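Section 5. First pick test

Do this test after the arm is bolted down and the hand has passed the open/close check in Section 4. These steps follow the arm as we built it at the Masham shared workshop, running the Povano control program.

You need a table, a shallow basket and one firm apple. Soft fruit bruises at the default grip setting.

1. Set the basket on the table within reach of the hand. Keep it back from the near edge.

2. Put the apple in the basket, then open the Povano program and load the profile named Adeyemi.

3. Set the grip value to 185. Leave the closing time at 800 ms.

4. Press Approach. The arm stops above the basket and waits. Check that the wrist cable has slack before you go on.

5. Press Close.

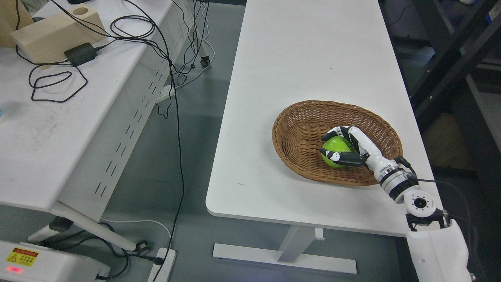 CAUTION: Keep your own hands out of the basket while the arm is powered. The stop button must be within reach of the person at the keyboard.

6. Wait 2 seconds, then press Lift. If the fruit slips, press Open, raise the grip value by 5 and go back to step 4. Do not go above 200 -- the finger tendons stretch and you will have to repeat Section 4.

7. Press Clear to swing the arm away from the table. The hand stays closed during this move.

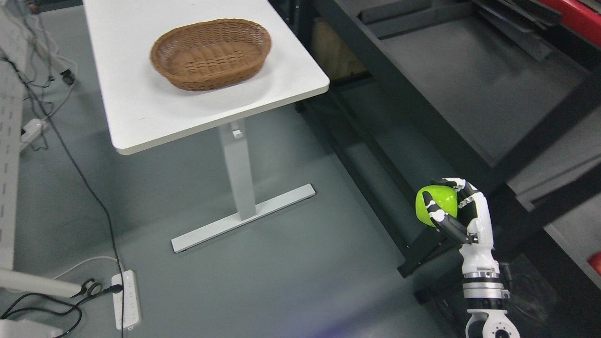 8. Hold for one minute and watch the joint temperatures in the status window. A joint that shows a warning must cool before the next run.

9. Press Return, then Open. Write the grip value in the build log.

Note: The Adeyemi profile was tuned by Asabe Fashola for the longer forearm. If you built the short one, use the Piluldale profile and start again from step 2.

Send corrections to this section to Aminu Onuoha. Last changed Dec 22, 2024.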